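**Re: [markemden-swap] Carving pumpkins without ruining your wrists?**

October 13, 2020

> Has anyone in Markemden found a good way to carve the big ones? I gave up after two last year and my hand hurt for days. Also, where are people buying them now?

Yes, and I'm so glad you asked! We did 8 of them last fall for the Undidville porch walk and I can't wait to start again.

Buy from the Harasym farm stand if you can. They had a 65-pound monster out front on Saturday (I was very tempted), but the medium ones have thinner walls and cut so much easier. Five dollars each, cash only.

Cut the hole in the bottom instead of the top – then you just set the whole thing down over the light. Scrape the front wall until it's an inch thick. After that, a little serrated saw does nearly everything, and your wrist will thank you. Leave the big kitchen knives alone for the face, please! 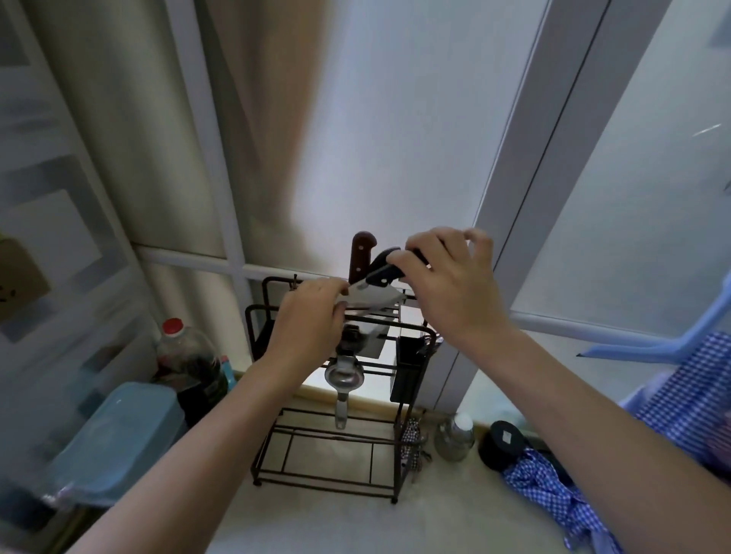
Knife rack at our place, with the juicer on the front.

Rub the cut edges with petroleum jelly and keep it out of the sun. Ours made it into November, a bit saggy but still grinning.

Save the seeds too! Smoked paprika and salt, low oven, stir often.

Who else is carving this year? Send pictures to the list!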